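Plaid

Plaid, in the sense used by the textile and wallcovering trades, is a pattern of crossing stripes in two or more colours, in which the bands running lengthways meet those running across at right angles. The word comes from the name of a heavy woollen garment worn over the shoulder in the Scottish Highlands. The cloth itself is known in Britain as tartan, and the use of "plaid" for the pattern is chiefly North American, although it is now common in British catalogues for any check that isn't tied to a clan or regiment.

Structure

In woven cloth the pattern is made by the yarn. The warp is laid out in a fixed order of coloured threads, called the sett, and the weft usually repeats the same order. Where a warp band crosses a weft band of the same colour, the result is a solid block. Where the colours differ, the eye reads a mixture of the two. A sett of four colours therefore gives up to ten shades: the four pure colours and six mixtures.

Most tartans are woven in a 2/2 twill, which gives the blocks of mixed colour their fine diagonal ribbing. A symmetrical sett is reversed at two points, known as pivots. An asymmetrical sett simply starts again at the end of each repeat.
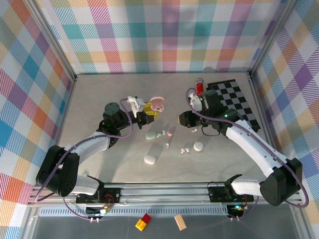
Printed plaids

On paper and on printed cloth there is no crossing of threads, and the mixed shades have to be supplied in another way. One method is to overprint translucent inks, so that the overlaps darken of their own accord. Another is to give each overlap its own ink – a costlier process, but one that allows pale grounds to stay clean. Some designers add a false twill, drawn as fine diagonal hatching.

The repeat of a printed plaid is limited by the circumference of the roller. Digital printing removes this limit, and Yesenia Ponce's study of the Vomley pattern books describes repeats of up to 200 cm.

Hanging and matching

A plaid wallpaper is less forgiving than a floral one. The horizontal bands must meet at every seam, and a wall that is out of plumb will show against the vertical bands. Paperhangers normally work from a plumb line and set the first length away from the corner. Small plaids, with a repeat under 12 cm, waste little paper in matching.

See also

Check
Gingham
Madras (cloth)
Tattersall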